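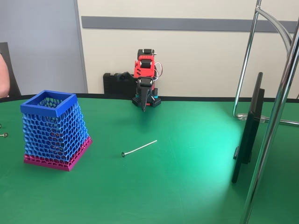

Lattice pots: read me first

Hello, and thanks for picking up the lattice pot files. I've been printing these for pins, nails and all the other little metal bits that end up under the sofa, and enough people asked for the shapes that I've finally put them in one folder. I call the set Duvwood, which was the name of the first folder I made for them and has stuck ever since.

What you get

There are 33 pots in the set. They all come from the same idea: a square pot with mesh sides that leans in as it goes up, so the foot is wider than the mouth. The one I keep on the green table has a bright blue rim, lighter blue mesh and a pink foot. I like it a lot more than I expected to! The mesh is a honeycomb that has gone a bit wonky on purpose, with some cells properly hexagonal and others nearer to round.

Each pot has three parts:

- the rim, a solid square frame at the top
- the body, all open cells
- the foot, a solid band at the bottom

You can print the lot in one go. If you want the colours to change partway up, put a pause in your slicer where the foot ends and another just under the rim. I let the pink run on into the bottom of the mesh before going over to blue, as I think a colour change exactly on the line looks a bit like a sock. Matter of taste.

What's in the folder

shapes — one file per pot, named by height and then by cell size
cells — the mesh patterns on their own, if you'd like to wrap them round something else
notes.txt — my print notes, badly spelt
sizes.csv — every measurement for every pot, 3,114 rows of it

The sizes file is long because it lists each cell separately. You almost certainly don't need it. I made it when I was trying to work out which pins would slip through which holes, and then I couldn't bring myself to delete it.

Which pot for which bits

This is the question I get most. The mesh is open, so anything small and thin can poke out through the side or drop straight through. A pin with a flat round head will usually hang by its head if the cell is small enough, and then you've got a spiky pot, so do watch your fingers.

For pins and tacks, use one of the tight-cell pots (the file names end in "t") and put a paper liner inside. A cupcake case works in the little ones. For longer nails, any of the middle sizes will do without a liner. For pencils, brushes and scissors, go for the tall ones, and remember that the narrow mouth means you'll fit fewer in than you'd think from looking at the foot.

I leave the odd pin lying about on the table when I'm trying out a new cell size, just to hold it up against the holes. Much quicker than looking it up in the sizes file.

Printing

Start slowly on the first layer of the foot. Once that's down flat, the rest tends to behave. The sides lean inwards gently, so no supports are needed, and please don't switch them on for the mesh — you'll be picking crumbs out of it all evening.

My longest print in the set is the tall pencil pot at 236 minutes. If yours comes out stringy, turn the heat down a little before you touch anything else. Strings inside the cells can be trimmed with nail scissors.

The rim is the bit that goes wrong for most people. If the top row of cells looks saggy, slow down for the first few layers of the rim and give the fan everything it's got.

Older names

If you had the folder before May, some pots have moved. The set that used to be called Vurum is now the tight-cell group, and Duangkaew is the tall group. Paverar was a round version with a lid that never shut, and I've taken it out. If you loved it, sorry, and you're welcome to keep your copy.

Using the files

Print them, give them away, change them, sell a few at the school fair if you fancy. Please leave this note in the folder if you pass it on, so the next person knows about the paper liners.

Still to do

- a lid (a square one this time)
- a wider mouth for people with big hands
- a flat tray in the same mesh, 30 cells across, which I've drawn but not printed
- spell-check notes.txt

If you print one in colours I haven't thought of, I'd love to see it. Orange foot, green rim, whatever you've got on the spool.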